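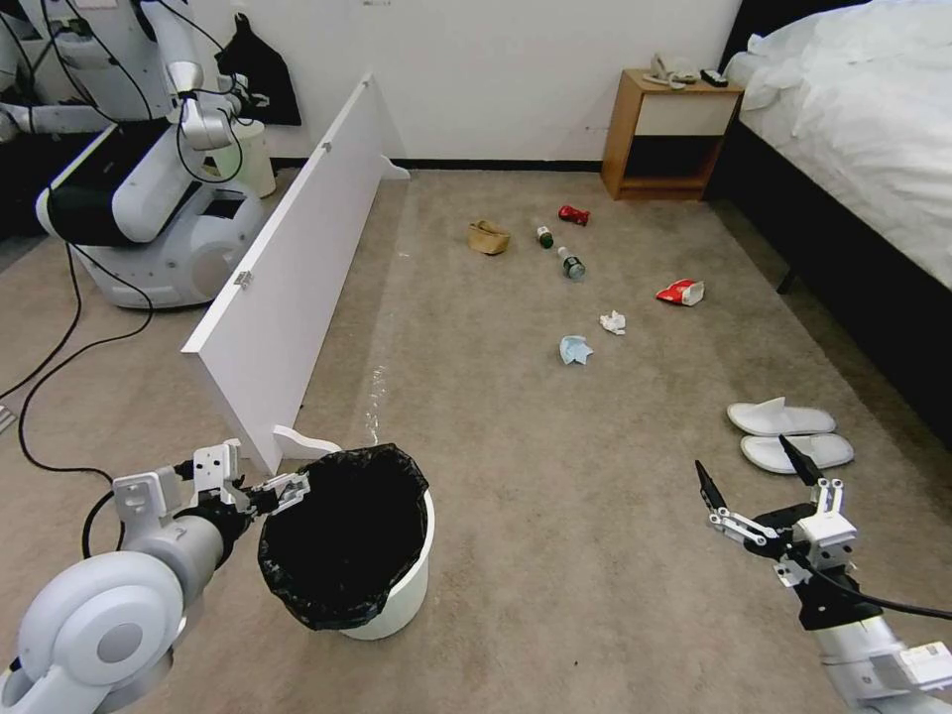

Macarena Cuesta wondered, in her note to us, whether a room can be called tidy if the bin is still full, and said that at her guest house the lined bin in each bedroom was always the last thing anyone thought about. We loved that, as it's more or less how Serkeo began!

We're a small school for people who look after bedrooms: guest houses, student halls, spare rooms let by the week. Hugo Aguirre and Nerea Garrido started it with one borrowed room and a bed that nobody was allowed to sleep in. Now we run courses for groups of 6, and 76 people came through last year (some of them twice, which cheered us up no end).

Litter comes first. Before anyone touches the bedding or wipes down a nightstand, we clear the carpet, and we bring the bin to the mess, because walking each tissue across the room takes ages.

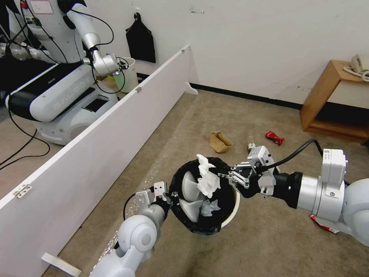
After that come the liners. Fold the bag well over the rim, all the way round, and press it down so it doesn't slide in when something heavier lands on it. Nerea can talk about this for a whole morning, and people really do ask her questions!

We're keen on sorting too. Bottles and cans often end up in the bedroom bin with the paper, so we spend an afternoon on what can be taken out again and where it goes in your area.
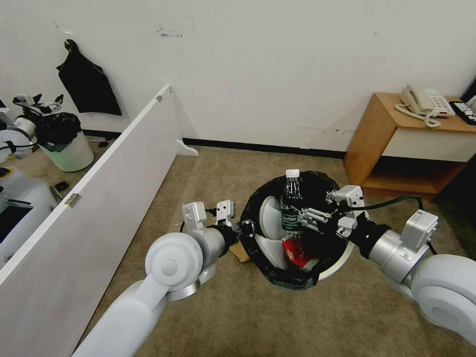
Then it's the carpet itself, edges and skirting included, and finally the bed. Courses start again in April, at nine in the morning, with tea from half past eight. Parveen Jadoon answers the post and will happily tell you which course would suit you.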